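Folding Sweaters on the Bed (and Keeping Them Nice Until Next Winter)

Every April I go through the same little ritual, which is that I drag all the winter knits out of the closet, make a cup of tea, forget the tea, and spend a good part of a Thursday folding. I used to do it standing up, holding each sweater under my chin the way my mother did, and they always came out lopsided. Then my neighbor Vandana Katiyar watched me do it once and said, very kindly, "Why don't you just use the bed?" So now I use the bed, and I wish I'd started years ago!

Push the comforter and the pillows up against the headboard first so you've got a stretch of bare fitted sheet. A plain, light-colored sheet is best for dark sweaters, as you'll spot holes and loose threads much faster. Pull the sheet tight at the corners too, or you'll be smoothing sheet wrinkles and sweater wrinkles at the same time.

Lay the sweater face up with the collar toward the head of the bed and the hem toward you. Let the sleeves slant down and outward on either side, and give the whole thing a minute of your attention before you fold anything.

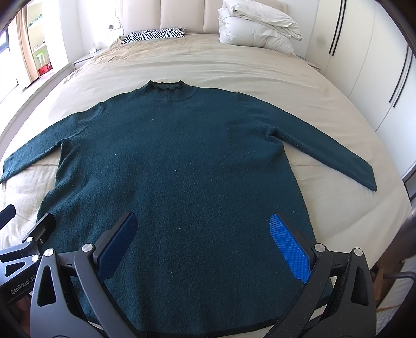 The underarms are where I always start, because a big thick knit loves to bunch up there, and if you leave that lump in place it pulls creases right across the chest. Slip one hand inside the sweater and ease the fabric flat from underneath with the other hand resting on top. Don't tug at the cuff to do it. Wool remembers being tugged. Then work down each side to the hem, patting more than pulling, and leave the collar for last (a ribbed neck will mostly find its own shape if you let it).

Now the lint. Dark wool shows every speck, and I go over mine with a soft clothes brush, always in one direction, from the neck down. Sticky rollers are fine in a pinch, but on anything fuzzy they lift the fibers and you end up with more fluff than you began with. If you find a curly little thread, check whether it's attached before you pluck it! I once pulled a "bit of lint" that was holding a cuff together.

When it's smooth, turn it face down, bring one side in to the middle, and fold that sleeve back so it runs straight down. Do the same on the other side. Then fold up from the hem in thirds, or in half if it's a short one. Thick sweaters do better with fewer folds.

I stack up to 8 in a bin, heaviest at the bottom, and never press the lid down to make it shut. If the lid won't close, take one out. Mine stay in there until the first cold morning, and then I hang the one I want over a chair overnight to air before I wear it.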